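The Nadden bathhouse reopened its doors on Sunday after a refit that has given it a salt room, a plunge pool and a new name. It is now Drollimari, a word the owners say "came to them in the steam".

Regulars will find most of what they liked still there, under different titles. The back rub is a Shoulder Journey. The foot soak has become the Grounding and costs 3 dollars more. The towels are the same towels.

"People were asking for somewhere to switch off," said manager Rochelle Trevaskis, over two ringing phones. "We've taken the clocks down, so please do keep an eye on your appointment time." 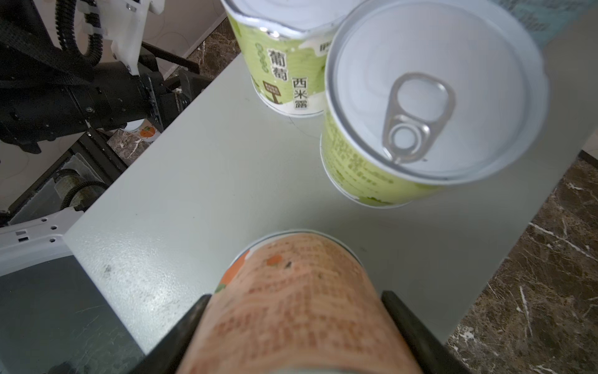 **Health & Beauty**

The salt room seats six and is lined with 2386 blocks, each one laid by Stullbridge builder Corey Tipoki, who had previously specialised in garages. He has been offered a free session and is thinking it over.

Building work ran into August when the plunge pool arrived without its steps. For a week or so staff tested it by way of a borrowed stepladder – an experience not included in any of the packages.

First through the door was Kiri Tautahi, who has been coming since the place had one sauna and a bench. She tried the salt room, the steam room and something with warm pebbles, and came out after two hours looking pleased.

"Lovely," she said. "I fell asleep and missed the gong."

The gong is struck at the end of every treatment. A neighbour, Clem Henare, has asked whether it could be struck a bit less. Trevaskis said a softer beater was on order.

Drollimari is open from 10am daily except Tuesdays. Bookings can be made at the front desk, where whispering is encouraged.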